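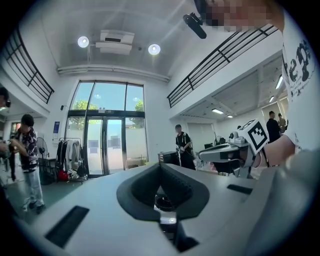 A hand-held gripper with its square marker, on the ground floor at Sketico.

Rehema Makori's software has one job, and it is to work out where a hand was. People carry the grippers around and do ordinary chores with them, and her tracker, Reso, turns the footage into a path an arm can follow. On a good day the path is smooth. On Thursday it put the left gripper inside the right one for 22 frames.

"It was very confident about it," Makori says.

The culprit was a timestamp. Two cameras disagreed about what time it was, and Reso politely averaged them. Brian Laizer, who wrote the averaging, has since described it as "a feature with enemies."

The fix took 21 lines. Testing it means replaying 3759 recordings, 457 of which still fail, mostly where a marker turns edge-on and the software guesses. Laizer wants it to guess better. Makori would settle for it admitting that it's guessing, and has put in a flag that does so. It is currently on all the time.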